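Looking After a Houseful of Paperbacks
by Kirsten Lund

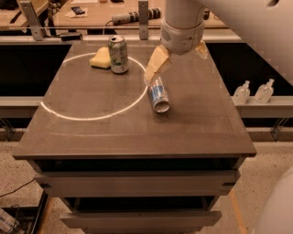 I own 775 paperbacks (I know, because I had to list them when we moved to Udville) and most of them came to me secondhand. Road trip novels, crime, a lot of seventies science fiction with wonderful covers, and a whole run of Weris thrillers that I started buying when I was at college and have never managed to stop buying. Cheap paperbacks were made to be read on a train and left on the seat, so it's a small marvel that they last at all. They do last, though, and with a bit of care they'll last much longer!

Cleaning the covers

Start dry. A soft, clean paintbrush, the wide kind you'd use for trim, takes dust off the top edge of the pages better than any cloth. Hold the book shut tight while you do it and brush away from the spine.

Glossy covers can then be wiped with a cloth that's barely damp. Wring it out, then wring it out again. Do the front, the back and the spine, and dry each one straight away with a second cloth. Matte covers and anything with a worn, furry corner should stay dry. For those I use a white vinyl eraser, very lightly, and I try it on the back cover first. Pink erasers leave streaks.

Price stickers

My favorite job, I'm a little ashamed to say. Set a hair dryer on low, hold it a hand's width off, and give the sticker 10 seconds. Lift a corner with a fingernail and peel slowly, keeping the sticker low and flat against the cover. If it fights you, warm it again. Yanking is how you get that white torn patch right through the author's name.

Any gum left behind on a glossy cover will usually roll up under your thumb. If it doesn't, a dab of cooking oil on a cotton swab will shift it, but keep it well away from the page edges - oil creeps into paper and you'll never get it out. Old library stickers are a different animal. I leave them where they are, and I've grown fond of them. Half of mine say Stondport, and I've still never been there.

Musty books

A book that smells of basement needs air before it needs anything else. Stand it upright on a table with the pages fanned, somewhere dry and out of the sun, and leave it for a few days. Turn it around now and then.

If that doesn't do it, get a big plastic tub with a lid and a smaller open box that fits inside. Pour baking soda or plain clay cat litter (unscented!) in the bottom of the tub, set the books in the open box, put the box in the tub and close it up. I check after a week and often give it a second one. In March I did a whole sack of yard sale westerns this way and they went from awful to merely old, and I was delighted with that.

Keep new arrivals apart from the rest until you've been through them. Fuzzy spots that smear when you touch them mean active mold, and unless you love that exact copy it should go out with the trash, in a bag.

Loose pages and cracked spines

For one loose page, run a very thin line of white PVA glue down the inner edge with a toothpick. Slide the page in until it's level with its neighbors, tuck a strip of waxed paper on either side, close the book and put something heavy on it overnight. Regular clear tape goes yellow and brittle, so please don't. I have a copy of Baxter, a novel I adore, that somebody taped from end to end, and now the tape has let go and taken the print with it.

When a whole section has come away, do the same thing but brush the glue along the back of the section. Go thin. Too much glue makes a lump, and the book will crack again right beside it.

A stiff new paperback, or an old one that's never been opened, likes to be eased in. Lay it on its spine, let the covers down, then press open a few pages from the front and a few from the back, taking turns until you reach the middle. Big fat books of 1000 pages especially need this.

Shelving

Books should stand straight and snug, with enough room that you can pull one out by its sides. Hooking a finger over the top of the spine is what tears it. Leave a little gap at the back of the shelf for air, and pick an inside wall if you have one. Sun will turn a red spine pink in one summer.

If you have to stack two deep, as I do, put the back row up on a length of scrap lumber so you can read the titles over the front row. It's a five-minute job and I've rediscovered so many books that way, including two that I'd bought again in the meantime. The spares go in a basket by the front door, and visitors are welcome to them.

Last updated April 2025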